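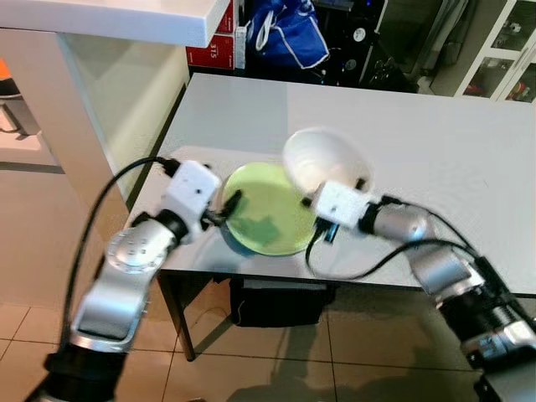

Two robotic arms at work on a green plate during the open day at Zirodum.

The Westerberg workshop opened its doors to the public in October, and 42 guests came to see what its engineers have been doing with ordinary dishes. The program, known as Drevus, is run by Zirodum and studies how a pair of arms can share a household task that most people finish without a thought.

Solveig Haugland, who leads the program, began the morning session at a plain white table. "A plate has a thin rim and very little to hold," she told the visitors. "Each arm must know what the other is doing."

Guests were invited to stand beside the table and ask questions while the arms worked. Several wished to know how much force the grippers apply. Ms. Haugland replied that the limit is set separately for each dish, and that her team spent two months on plates alone.

The control software, Avero, is now in its third version. Zirodum plans to add cups and flatware to the program next, and will hold a second open day for local schools in the spring.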